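Notebook – sorting of the bedroom things, box 17
06/09/2022
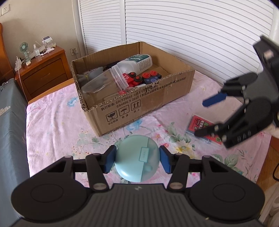
Box on the bed, earbud case still outside it.

Started after lunch. The box stays on the bed, on the pink floral sheet, because on the floor I must bend all the time and my back complained already in May. The bed is also a good height for seeing to the bottom.

The box is an old one, brown cardboard, with Chinese printing on the front. There are two standards lines, GB/T29601 2013 and GB4806.9 2023, then the glass, the umbrella and the arrows: handle with care, keep from wet, this side up. I copy the numbers here so that we can tell this box from the Trutlow boxes, which have no printing at all. The arrows I take seriously, even if the glass is not needed for what we put inside.

Contents at the time of the picture, as far as I can name them:
– white plastic bottle, teal label, lying on its side at the back
– clear plastic container, the label on the lid is red
– grey rubber glove, I have not found the second one
– toy vehicle, blue panels and red round knobs
– a flattened piece of cardboard, standing at the back on the right

The bottle should not lie. I know the cap is good, but Femi Eze lost a whole drawer of papers in this way and I do not want to repeat it. Next time bottle upright in the corner, and the flattened cardboard between it and the toy as a wall.

Earbud case: pale mint green, oval, small logo tab on the front. I could not read the mark well, so in the list it is only "case, green". It is smooth and it slides down to the bottom under everything else, therefore it must go in last, or better in the glove. I will try the glove.

The red card package with the clear plastic case and the yellow 10 was beside the box. I am not decided about it. It is flat and it would fit along the side, but the plastic will scratch against the knobs of the vehicle. For now it waits.

Bedside cabinet: not touched today. The little green fan, the phone stand, the small clear bottle and the white charger with its cables all stay on top, they are in use every night. Both drawers are for Thursday.

Weight with everything in, on the kitchen scale: too big for the plate, the box covers the display. Femi says put a bowl under it and subtract. The bowl is 285 g.

To do:
– find second glove
– ask Femi if the toy goes to Tarawneh or stays
– new tape, the Litov roll is finished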